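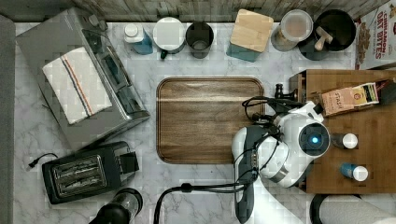
Yevdokiia Hladun 问的是,厨房台面上用的机械臂,除了手臂本身还要留多少钱,她说她们报上去的预算只有一行,被退回来了。

一行肯定不够。我把我们明年的采购表拆开说一遍,分几条发,想到哪写到哪。币种和总价就不写了,各家谈下来差得多,看结构就行。

先说手臂。我们比过 Punine 和 Wendham 两家。Punine 的单价低,控制柜另算,软件授权按年收。Wendham 报价高一截,柜子和第一年授权都在里面。只看首页的价格会选 Punine,按三年摊下来差距就很小了。所以表里手臂这一块我拆成本体、控制柜、授权三行,授权那行每年都填,别只填第一年。

夹爪单独一行。很多报价单把夹爪写在“可选配件”里,没有夹爪的手臂在厨房里什么也干不了。另外手指是消耗件,拿杯子罐子还好,碰到龙头、水槽边、木板边这些硬东西,磨损很快。我们今年买了 2 套备用手指,都用上了,明年照这个数再加。

安装。这一行我们去年漏掉了,后来从别的科目里挪的,挪钱的流程比安装本身还长。手臂底座对台面有要求,石材台面一般不让打孔,要么做夹具,要么做独立立柱。Hutsuliak 给我们做的是立柱,报价含一次上门测量,不含返工。立柱要等台面尺寸定下来才能下单,顺序别反。

线缆和走线也归在安装里。买的时候谁都不当回事,一套拖链加扎带加延长线没多少钱,可是手臂每次转到某个角度就扯一下线,接头松了要停下来重插,停机时间都是钱。我现在的做法是线缆长度按最远姿态量,再多留一截,备一根同型号的放抽屉里。

相机。腕部那个小相机一定要买带备件的型号。它离东西最近,磕碰也最多。便宜的镜头在亮的台面前面容易过曝,运动一快画面就糊,后面处理数据的人会来找你。固定机位的相机反而可以省,架子稳就行。架子的钱也写上,别指望隔壁借。

有人在下面问要不要一次买两条手臂。我的意见是先买一条,把流程跑顺,把授权、备件、维修这些实际花费记下来,再申请第二条。第二条的申请会好写得多,每一行都有根据。Warnport 那边的同行是一次买齐的,第二条在箱子里放了很久,保修期照走。

保修期这个事多说一句。Wendham 的保修从发货日算,Punine 从验收日算,合同里写得很小。如果场地还没准备好,前一种就很吃亏。可以谈,我们谈下来改成了到货后起算,多花了几封邮件,没加钱。

交期。Wendham 给的是 12 周,从收到预付款开始算,不是从签合同开始算。我们内部走付款又要一段时间。倒推一下,想在十月开工,夏天之前合同就得定。预付款比例也要提前问,有的单位不允许付预付款,那就得找代理商,代理商要加一层费用,这一层也要进表。 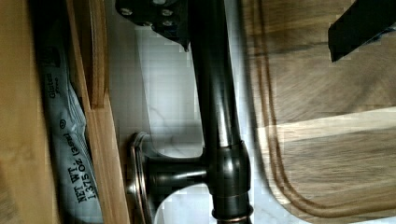

然后是道具和日用品这一行,财务最爱问这个。小电器、罐子、托盘、收纳盒、零食、茶包、厨房纸,这些东西单价低、数量多、坏得快。包装类的用几次就皱了,皱了以后夹取的难度跟新的不一样,要定期换。我们按月报,每月最多 300,超了下月扣。一开始每买一样都单独走审批,买一盒茶要三个人签字,后来改成月度额度才顺。

台面和五金不要买太好的。能换的板子买普通的,龙头买配件好找的型号。有一个例外,抽屉和收纳隔板要买尺寸稳定的,隔板要是来回变形,隔段时间就得重新校准位置,人工比隔板贵。

人工。操作员的工时是整张表里最容易低估的。设备到货以后并不能马上干活,装、调、校准、写操作说明、培训,我们按 100 小时留的,用完了,还借了一点。如果操作员之前没碰过这个牌子,再多留一些。厂家的培训课可以买,但要问清楚是来现场教还是给一段录像,两种价格在报价单上的名字几乎一样。

安全相关的单独列:急停按钮、围挡或者地面标线、风险评估。风险评估可以自己做,单位要求第三方做的话就要询价。急停按钮建议多装一个,放在操作员坐着能够到的位置。我们原来那个在柜子侧面,要站起来走过去,验收的时候被要求改,改的时候又重新拉了一次线。

电和网也问一下物业。厨房区域的插座回路通常是给烤箱、烤面包机、搅拌机这类电器准备的,跟控制柜共用一路,哪天有人真用了大功率电器就会跳闸。我们单独拉了一路,费用不高,审批比较慢,早点提。

存储。相机一多,数据量涨得很快。硬盘、备份、传输带宽都是钱,这一行我们是跟 IT 共担的,协议签在前面。没签之前别开机大量录,录完没地方放,只能删。

折旧年限去问财务,自己别猜。手臂本体算固定资产,手指和线缆算耗材,相机在我们这里卡在中间,财务最后按单价划的线。分错了科目,年底盘点的时候要一件件解释。

二手的也看过。Hutsuliak 手上有一条退租的,价格很好,可是控制器版本旧,新夹爪的驱动装不上,升级要返厂。算上返厂运费和等待时间,比新的省不了多少,放弃了。如果只做固定动作,二手可以考虑,问清楚控制器版本和剩余的维修支持年限。

租也是一个办法。月租乘一下就知道多久能抵上买价,超过那个时间就不划算。租的好处是坏了他们换,坏处是不让改底座、不让换手指,我们这种三天两头换夹爪手指的用不了。

给 Yevdokiia 一个能直接抄的行目顺序:本体,控制柜,年度授权,夹爪,备用手指,底座或立柱,线缆,相机和支架,相机备件,安全,电路改造,存储,安装调试工时,培训,月度耗材,运费和关税,不可预见费。不可预见费写比例,别写死数字,审批的人比较容易接受比例。

运费和关税别并进本体里。关税我们走的是科研设备那条,材料要提前备,缺一份就按普通货物收。木箱包装的回收费也有人收,收到账单才知道有这一项。

退回来的预算我也有过,那次只写了“机械臂一套”。重交的时候把每一行后面都附了报价单或者上一年的实际支出,没有报价的就写明怎么估的。审的人问了授权和耗材,别的没问。

表格模板我把我们单位的信息去掉以后再贴,这两天在跟 Wendham 核明年的授权价,核完那一行才能填。有人要 Punine 的三年摊销算法也可以留言,我一起放进去。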